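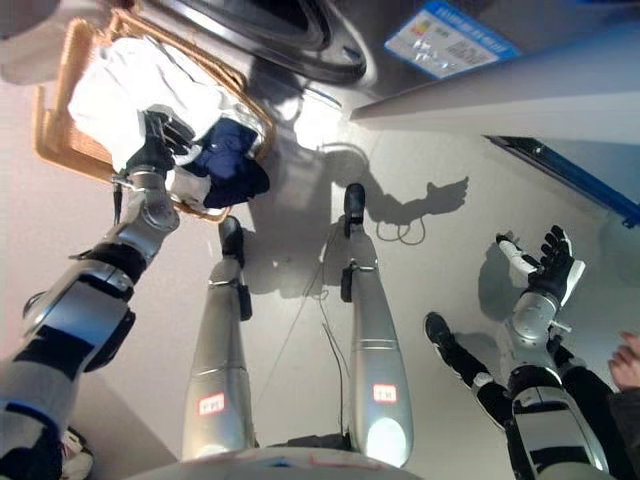 Braminbridge Office of Price Statistics
Quarterly Release Inspection Checklist
Inspection date: 25 November 2024
Release inspected: Household Spending and Output, advance estimate

1. Retail survey returns received by the cutoff. Target 1,000.
Met.

2. Late returns logged separately.
Partly met. The log lists 316 late returns but gives no arrival time for those from the Ham district.

3. Seasonal factors match the set approved in April.
Met.

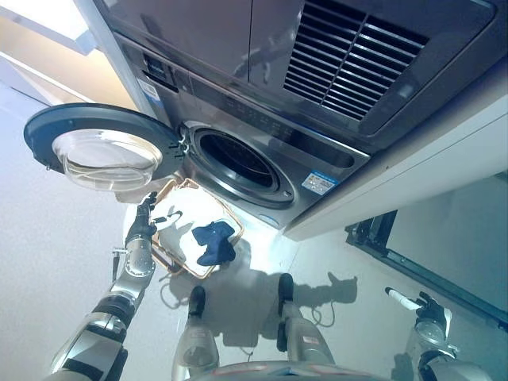 4. Household sample complete. Target 3,000.
Met. Refusals were replaced from the reserve list as the manual requires.

5. Durable goods prices checked against a second source.
Not met. The Hetance price file was used alone for appliances and furniture. A second source must be in place before the revised estimate.

6. Draft tables held in the locked Wokeo folder until release.
Met - access list reviewed, 2 expired accounts removed.
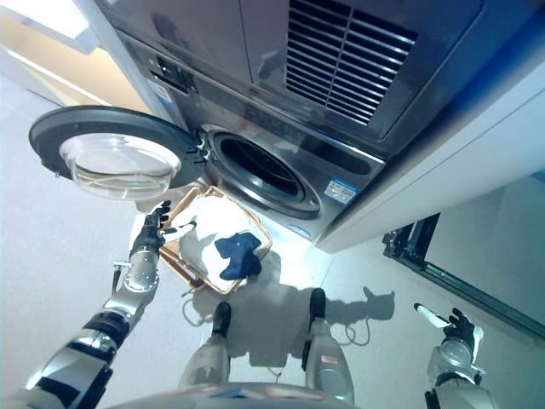 7. Early access limited to the approved list.
Met. The office should record the time each copy is opened as well as the time it is sent.

8. Revisions to the prior quarter explained in the text.
Partly met. The change to inventories is stated without a cause.

Overall result: release may proceed. Items 2, 5 and 8 remain open and will be inspected again with the revised estimate.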